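ホーム 最新号 バックナンバー 暮らし 台所 お便り 購読案内

テーブルクロス一枚で、十月の台所がこんなに変わるとは!

今月の「暮らし」は、布の話です。前号で食器棚の整理について書いたところ、「棚の中は片づいたけれど、食卓の上がどうも殺風景で」というお便りをいただきました。わかります、その気持ち。うちも長いこと、木の天板にランチョンマットを並べるだけの食卓でした。拭きやすいし、片づけも早い。不満はなかったのですが、夏が終わって光が斜めに入るようになると、急に部屋が広く、さびしく見える日があるんですよね。

そこで思い切って、大きな柄の布をかけることにしました。しかも無地やチェックではなく、花と唐草がどーんと入った、昔の応接間にありそうなやつです。選んだ本人がいちばんどきどきしました。

きっかけは、編集部に時々寄稿してくださるタデウス・ルフティ(Thaddäus Ruchti)さんの台所におじゃましたことです。ルフティさんは食卓に布をかけたまま暮らしている人で、朝のコーヒーも、手紙を書くのも、豆のさやをむくのも、全部その上。汚れませんかと聞いたら、「汚れるから洗うんだよ」とのこと。そりゃそうだ、と帰り道に笑ってしまいました。私は汚すのがこわくて布を遠ざけていたのですが、洗える布を選べば済む話だったのです。

さて、布選びです。最初にのぞいたのは商店街の生地屋Tratari。ここは店の奥に端切れの棚があって、そこから見はじめると二時間は出てこられません(経験者は語る)。切り売りの生地は幅がまちまちなので、食卓の寸法を測ってメモしてから行くのがおすすめです。私は一度目、測らずに行って、ほれぼれするような麻の生地を前に立ちつくし、そのまま帰ってきました。悔しかった!

二度目はちゃんと測って行きました。天板の縦と横、それに垂らしたい長さを両側ぶん足します。垂れは短めなら椅子に座ったときに膝にあたりません。長めだとたっぷりした感じが出て、これはこれで捨てがたい。うちは通路側の垂れだけ短くして、壁側を長くしました。左右がそろっていないと気になる方もいるでしょうが、毎日通るたびに裾を引っかけるよりずっと気楽です。

予算は3000円と決めていました。端切れなら2000円でも立派なものが見つかりますし、4000円出せば既製品もかなり選べます。結局私は予算ぴったりのものを買い、おつりでお茶を飲む計画は消えました。

柄については、店の方にいいことを教わりました。大きな柄の布は、広げて、少し離れて見ること。手元で見ると「派手かな」と思っても、食卓の大きさに広がると地の色が効いてきて、思ったより静かに見えるのだそうです。実際に店の台に広げてもらったら、本当にそのとおりでした。反対に、細かい柄は離れると一色に溶けて見えることがあるので、柄を楽しみたい人は大きめを選んだほうがうれしいかもしれません。

もう一つ迷うのが、つやのある布にするか、ない布にするか。つやのない綿や麻は気取らなくて、パンくずが落ちていても絵になります。つやのある布は折りじわが目立つのが難点ですが、明るい時間の表情がすばらしい。朝と夕方で別の布のように見えます。私は窓に近い食卓なので、迷った末につやのあるほうへ転びました。北向きの部屋や、夜に使うことの多い食卓なら、また違う答えになると思います。

洗濯の話も少し。赤の濃い柄は、最初の何回か色が出ることがあります。まず目立たない端を湿らせて、白いタオルで押さえてみてください。タオルに色が移ったら、しばらくは単独で洗うのが安心です。洗剤は、うちではClanineoの液体を少なめに。脱水は短く切り上げて、まだ重たいうちに両手でぱんぱんと張って干すと、アイロンがずいぶん楽になります。果物の汁や醤油がこぼれたら、こすらずに押さえる。これだけ覚えておけば、たいていのことは何とかなります。

収納は、たたむより巻くのが気に入っています。ラップの芯をつないだものに巻いておくと、折り目がつきません。芯はPultelのキッチンペーパーのものがちょうどよい太さでした。巻いた布は食器棚の脇に立てかけておき、季節が変わったらするっと取り替えます。前号で空けた棚の脇のすき間が、こんなところで役に立つなんて!

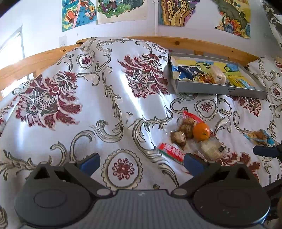 柄物の布をかけてからいちばん楽しくなったのは、買ってきたものを食卓に出す時間です。前は袋から出したらすぐ棚や冷蔵庫へ、という流れ作業だったのに、今はちょっと並べて眺めたくなるんです。白地に濃い赤の花、その間をオリーブがかったグレーやベージュの唐草が走る布だと、オレンジ色の果物がひとつあるだけで、もう目が喜びます。隣が透明な袋に入った茶色い食べものでも、赤い包みでも、不思議とけんかしません。赤い花が包みの赤を受けとめて、果物のオレンジがそこから一段明るく浮かぶ感じ。花の間に散らばった小さな丸い飾り模様も、よく見ると中にまた赤い花が入っていて、お湯が沸くのを待つあいだ、つい探してしまいます。窓の光が折りひだに沿ってすーっと白く走るのも、つやのある布ならではです。

この布の上に何を置くと似合うか、という遊びもしばらく続きました。柿、栗、皮つきの落花生。秋のものはだいたい似合います。白い皿はもちろん、灰色や茶色の土ものもいい。意外だったのは緑の野菜で、ほうれん草の束をどさっと置いたときの迫力はなかなかでした。逆に、柄のついた皿を重ねるとにぎやかになりすぎたので、そういう日は皿の下に無地の布を一枚はさんでいます。隣町の雑貨店Luで見つけた生成りの小さな敷き布が、この役にぴったりでした。

食事のときに汚れが心配な方は、全面にかけず、食卓の半分だけ覆うやり方もあります。食べる側は天板のまま、果物かごやお茶の道具を置く側だけ布。これなら小さなお子さんのいるお宅でも試しやすいのではないでしょうか。6人掛けの大きな食卓をお持ちの方は、布を真ん中に帯のように渡すのもすてきです。柄の中心を食卓の中心に合わせるときれいに決まりますが、わざとずらして、いちばん好きな花を自分の席の前に持ってくるのもいいですよ。私はやっています。

それから、ルフティさんにも報告の手紙を書きました(もちろん布の上で)。返事には「最初の染みがついたら一人前」とありました。うちの布の最初の染みは紅茶で、壁側の隅に小さく残っています。果物かごを置けば隠れる場所なのに、なんとなく隠さないままです。

次号では、お便りの多かった「乾物の置き場所」を取りあげます。豆や麺や干ししいたけを、どんな入れものに、どの高さに置いているか、みなさんの工夫をぜひお聞かせください。布の話の続きも大歓迎です。おばあさまの箪笥から出てきた一枚、旅先で買ったきりの一枚、カーテンから仕立て直した一枚。そういうお話が届くのを、編集部一同、お茶をいれて待っています!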